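Drive caddy (desktop computer)

Print this page | E-mail this page 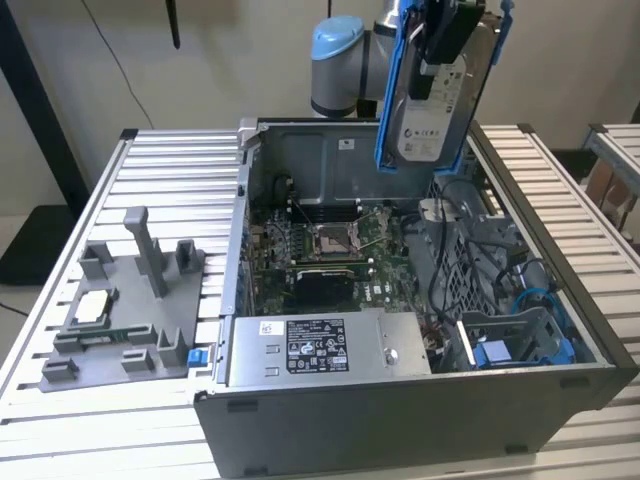 A drive caddy is a small holder which carries a hard drive inside the case of a desktop computer. It is also called a drive tray, a drive sled or a drive bracket, and these words are often used for the same thing. The caddy grips the drive on its long sides and fits into a drive cage, the metal frame in the case where the drives are kept. Caddies are mostly found in office computers from large makers, where the same model is repaired many times by the same people.

Form and material

Most caddies for desktop computers are made of plastic in one piece. The plastic can bend a little, so that the two arms open and the drive is pushed between them. On the inside of the arms there are short pins, which enter the screw holes that are already in the sides of the drive. In this way no screws are needed. Other caddies are of metal and must be screwed.

Bright colors are common. Blue is used for many parts that a person is allowed to touch or release, for example caddies, latches and levers, while parts that should stay in place are often gray or black. The meaning of the colors is not the same with every maker, and the service manual should be checked.

The two usual sizes of hard drive are 3.5 inch and 2.5 inch. A smaller drive can be placed in a larger caddy with an adapter frame, but the connectors must still come to the right position for the cables.

Removing a drive

The computer is turned off and the power cord is pulled out. The case is then laid on its side and the side panel is taken away. Two cables go to a SATA drive, one for data and one for power. The data plug is narrow and in many cases has a small metal clip, which must be pressed before pulling. One should pull at the plug and never at the cable.

After this the caddy is released, usually by pressing two tabs together, and it slides out of the cage with the drive inside. The drive leaves the caddy when one arm is bent gently to the outside. For putting a new drive in, the same steps are done in the opposite order.

In some small cases the cage itself has to be turned up or lifted out first. Cables that lie over the main board should be moved to the side, and their path should be remembered, as the cover may not close well if they are put back in another way.

Use in repair and recycling

In workshops which take apart old office computers, the caddy is normally removed together with the drive and separated later. The drive goes to data erasing or to destruction. The processor and the memory are collected apart from it, and the power supply too.

The Jolbridge reuse workshop has published a short working guide, written by Notburga Pfister and Andri Ruchti. According to the guide, the workshop sorted almost 2,000 caddies in its first collection and found 74 different shapes. Only eight of these shapes were common enough to keep in stock. The others were given to plastic recycling, if the type of plastic was marked on the part. Pfister and Ruchti recommend that a caddy stays with its computer when the computer will be sold again, because a buyer can hardly find the right one later.

Common faults

The pins are the weakest place. When the arm is bent too far, a pin can break, and the drive then sits loose on one side. A loose drive may make a humming noise while it is running. Old plastic also becomes hard and can crack at the corners. A caddy with a broken pin should be replaced. Glue is not advised, as it can enter the screw hole of the drive.

A different fault is a caddy which does not go fully into the cage. Often a cable is caught behind it, or the caddy has been put in the wrong way around.

See also

Drive cage
Hard drive
SATA connector
Computer case

Page last changed: Jun 16, 2026

Print this page | E-mail this page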